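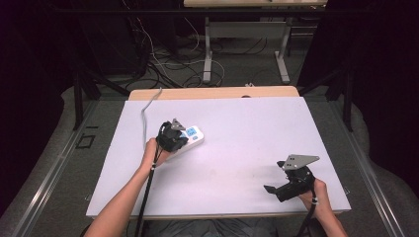
What changes for customers of the Redisine range on 20th August?

From that date, every Redisine extension unit ships with a printed load label, a longer guarantee and a fixed part number that stays the same across all cord lengths.

Kimard, the maker of the Redisine range of household and light office electrical accessories, today set out a revised labeling and supply plan for its extension units. The plan covers 32 part numbers, replacing the 554 codes carried in the previous price list. Most of the old codes described the same unit with a different cord length, carton size or plug type. Under the new system, the part number names the unit and a short suffix names the cord.

The load label is printed on the underside of each unit and repeated on the carton. It states the highest continuous load in watts, the rated voltage and the cord cross-section. Earlier labels gave the current rating alone, and the company's service desk logged 619 inquiries last year from buyers who wanted to know how that figure related to the appliances they planned to connect.

"People read the wattage on the heater and then look for the same unit of measure on the extension," said Edin Živković, head of product compliance at Kimard. "The old label asked them to do a sum. The new one gives the number in the form they already have."

Živković said the rating applies to the whole unit and must not be read as a rating for each outlet. A unit with several outlets has one limit, shared by everything plugged into it. The wording on the label has been changed to say so, and the line is set in the same type size as the rating itself.

The guarantee on units made at the Bragança plant moves to five years. Units assembled under contract by Indmont keep the present three-year term until December, when the same test schedule will be in place at both sites. The guarantee covers the casing, contacts, switch and cord. It does not cover damage caused by overloading, outdoor use of an indoor unit, or connecting one extension to another.

The test schedule itself has been rewritten. Each production batch now has 12 units pulled for a temperature rise test at full rated load, followed by a plug withdrawal test and a cord strain test. Under the earlier schedule, cord strain was checked only when a new supplier was approved. Batch results are kept at the plant and can be requested by trade customers, who should quote the batch code molded next to the cord entry.

Dealers may sell through existing stock without relabeling. Old and new part numbers will both be accepted on orders until the end of December - after that, orders using an old code will be returned for correction. A cross-reference table is included with the new price list, which goes out to account holders by mail.

There is no change to the outlet layout, mounting points or outer dimensions of any unit in the range. Existing wall brackets and under-desk trays fit as before. Replacement cords are not sold separately, and a unit with a damaged cord should be taken out of service.

Prices for single units are unchanged. Carton quantities have been revised for the longer cords - details are in the price list.

Press and trade inquiries should be sent to the Kimard compliance office in Bragança, marked for the attention of Edin Živković.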